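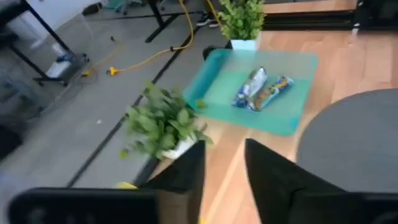

Wrist camera view: two wrapped snacks in the teal tray, fingers open.

Hi Borghild, hi all,

Great question, and I'm glad somebody asked, as I've been itching to write about this camera for weeks!

Borghild Tveit wrote:
> We're setting up a two-arm table a lot like yours and the budget
> covers either a wrist camera on each arm or one decent fixed
> camera up on a stand. Shih-chieh says wrist, Holger says fixed,
> and they've stopped having lunch together. Which would you buy
> first? And are the pointed fingers any good on wrappers? Ours
> came with flat Drundex pads and they slide off everything shiny.
>
> Borghild

Wrist first, if you're doing anything with small packages. I went into this on Holger's side. I had the fixed camera running back in April and was pretty happy with it, then Teemu Heiskanen bolted one of the little Netudell cameras onto the left arm and I changed my mind in one afternoon. The fingers are always in the same place in the image, so "is the bar between the fingers" becomes a very easy thing to check by eye (and, I suspect, a much easier thing for the controller to learn). You also get the gap between two bars lying side by side, and that gap is exactly what you need when you want one of them and would like the other left alone.

The bad part is blur. Anything near the lens smears as soon as the arm swings, and leaves are the worst. Look at the nearer plant up there. The lettering on the wrappers goes too, so if your task is "pick the one with such-and-such printed on it", slow down before you look. We cap the wrist at 10 degrees per second for the last bit of the approach and that helped a lot. It does make everybody in the room impatient.

Second bad part: the wrist camera has no idea what the other arm is up to. For that you really do want the fixed one, so Holger isn't wrong, he's just second in line.
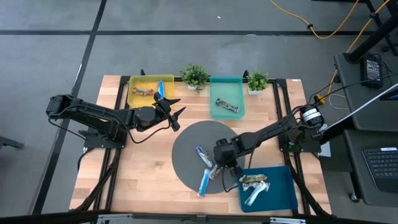 Fixed camera, same table, both arms and the trays, mat and cloth.

With this view I can tell which tray a bar is in and where the two grippers are relative to each other, and I use it for every replay. What I can't get from it is fingertip clearance, least of all when a bar is partly beneath the gripper, as with the tan and white one on the mat. I tried for days to tune the grasp height from the fixed camera alone and ended up scraping the mat over and over.

On fingers: pointed, yes, absolutely! I ran the flat pads and the pointed ones through 12 picks each per surface, same arm, same Brekke controller settings. The pads did fine on bars lying on the cloth, where you can push down a little and the cloth gives. On the trays they were hopeless. The pointed ones get under the crimped end of a wrapper and lift from there. They do nick the thin wrappers now and then, so buy spares of whatever you're picking up. I also tried the soft Flerus tips, which grip beautifully and then won't let go – I had a bar dangling over the tray for most of a minute while Teemu laughed at me.

Cost, as you'll ask: two wrist cameras with brackets and cables came to some 370 dollars for us. The brackets are Phúc Lục's design and he's happy to share the files. Route the camera cable along the outside of the last joint and leave more slack than looks sensible. I pulled the connector out twice before I believed him.

One thing I haven't sorted out is exposure. Light bouncing off the plastic trays washes the color out at certain angles, and auto exposure hunts when a shiny wrapper comes close. If anyone has locked theirs and still gets a usable image over both a dark mat and a pale tabletop, please post your numbers. I'll put up the full pick table once I've redone the rows for the cloth.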